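What the Home Robot Builders Leave Out of the Budget

I have now read the same promise in three different newsletters: a pair of printed grippers, a cheap camera, a few weekends, and by May your house will have a robot that tidies up after you. I'd like to register some doubt, and I say this as a person who has paid dues at Bralau for two years and has the glue burns to go with them.

The idea is simple enough. You don't program the machine. You hold a gripper in each hand, do the chore yourself, and let the recordings teach the arm you'll buy later. It's the "later" that bothers me. Cornel Mihăilă, who started our build and named it Tlapale, figured on 1,000 recordings before the thing could be trusted with a single bag. By the end of winter we had 386, and nothing yet to play them back on. 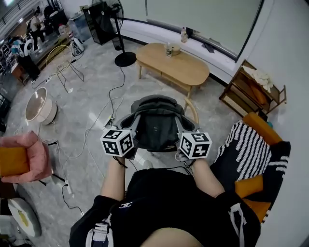 Anyone who has done a long session knows what it costs. Your wrists go first. Then your attention goes, and you start doing the task the way you think the recording wants it done – slow, square, a little theatrical. I've watched people who can pack for a weekend in four minutes turn into mimes the second they pick up the grippers. Whatever the machine learns from that, I'm not sure it's packing.

Then there's the software. We use a package called Stondley, which throws out any recording where it loses track of a hand. Fair enough, but it doesn't tell you until that night. Almost a third of what we did in the first month went in the trash. Cornel calls this the price of good data. I call it my evenings.
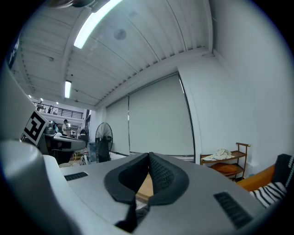
My larger complaint is about where all this gets done. People say "in the home" when they mean a room where somebody has put a couch. Our room at Bralau has a corrugated ceiling with tube lights, a mezzanine with a railing, and roller blinds over the big openings. There's a little wooden shelf with an orange cushion on it and a cloth thrown on top, and I'm fond of that shelf, but my living room doesn't have a ceiling like that, and neither does yours. Mine has one lamp with a bad shade and a dog who sleeps wherever you were planning to step. A machine that has only ever seen one tall white wall is going to have opinions about my wallpaper.

The believers tell me variety fixes this. Take the grippers home, lend them out, record in ten kitchens. I agree, and I notice that we haven't done it. The grippers stay where the spare batteries and the good computer are. Every shared shop I know works this way. The tool that was supposed to travel gets a hook on the wall by the second month.

And the money. Atusell, where we buy our printed parts, sends a cheerful email every time a finger design gets revised. New fingers mean the old recordings don't quite match, or maybe they do, depending on who's talking. We've had that argument twice and settled it both times by being tired.

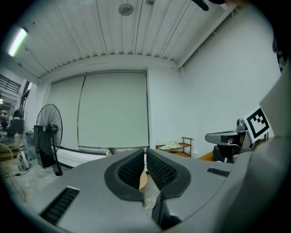
I'm not against the project. The grippers are a nice piece of work, better made than a lot of what I've bought in a store, and I've learned more about hands in one winter than in the fifty years I'd been using mine. If people want to spend their free time on it, that's as good a hobby as model trains. My brother-in-law restores outboard motors and he doesn't own a boat.

What I object to is the arithmetic in the newsletters. Count the hours sitting down with the grippers. Count the recordings that got tossed, and the nights spent relabeling files. Then count the arm, which costs more than everything else put together and which none of those articles ever prices. Put that number at the top of the page and let people decide with it in front of them. Cornel says it would scare off new members. Maybe so. I'd still like to see it printed before we collect another round of dues.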